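Two fingers, one zipper bag

I have been meaning to write up the gripper comparison since December, and it kept slipping because I was enjoying the bench time far too much to sit down and type. So pour yourself something warm, because I do go on a bit.

The setup is a pair of arms on one rail, run by the Jetix controller. On the left is the Fultotitz gripper and on the right the Sokier, which I'd had in a drawer for ages. My test object is the zipper bag — floppy, shiny, and miserable for any camera. 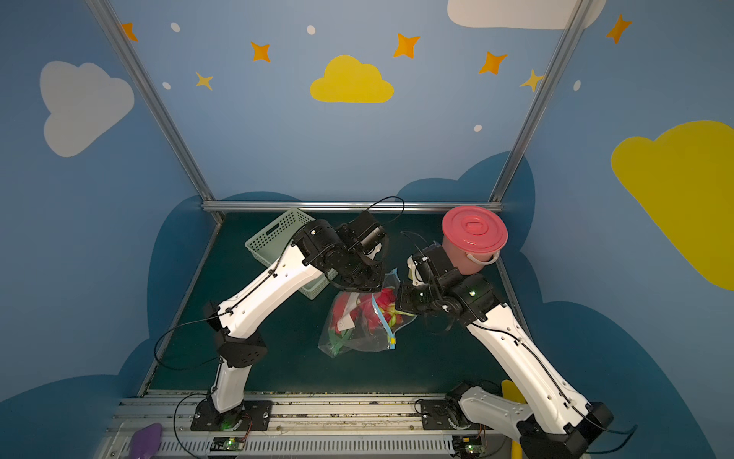
Both arms out over the green floor, with the bag of red things between them.

I ran 40 tries with each pair of fingers, and the overhead camera was fine for telling me where the bag was. Where the zipper strip was, well, that's a harder question, and for that I leaned on the little wrist camera. It sees the blue seal up close, along with a great deal of glare off the plastic.
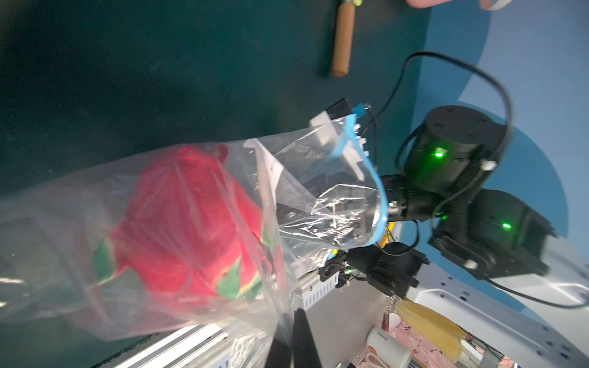
What the fingers did

The Fultotitz fingers are stiffer, and I liked them for pinning plastic down. The Sokier tip is slimmer and slides under an edge more nicely, but it wants a slower approach. I ended up changing the closing speed six times before I was happy with it.
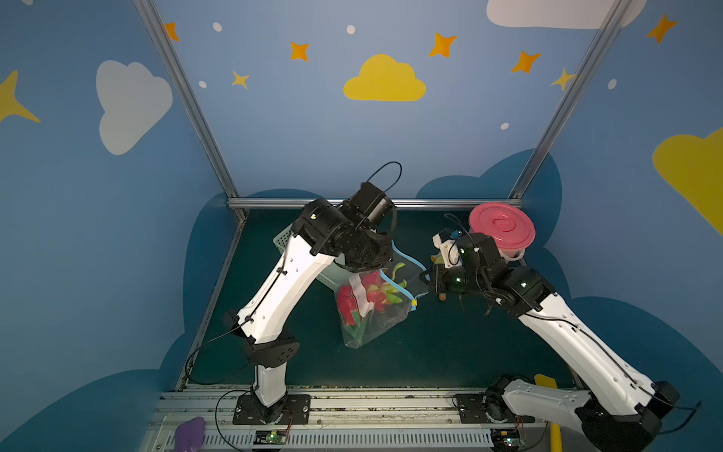 The controller deserves a kind word too. I logged 2139 commands in one long evening and Jetix never dropped the link, even with both wrists moving at once. My old Mittal board used to sulk well before that!

Next I want to compare camera brackets, as a small change in angle makes such a difference with clear plastic.
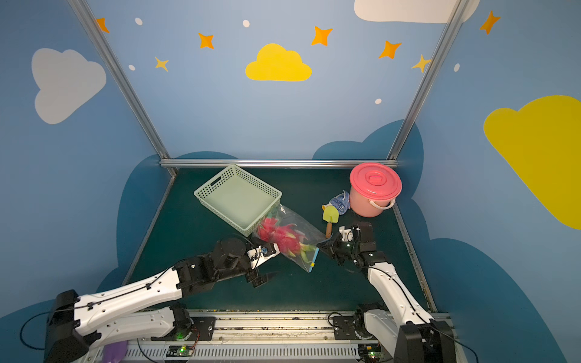 Posted by the author, 2021-05-02

If you have a favorite soft fingertip material, please leave me a comment. I have silicone on order and room on the shelf for more.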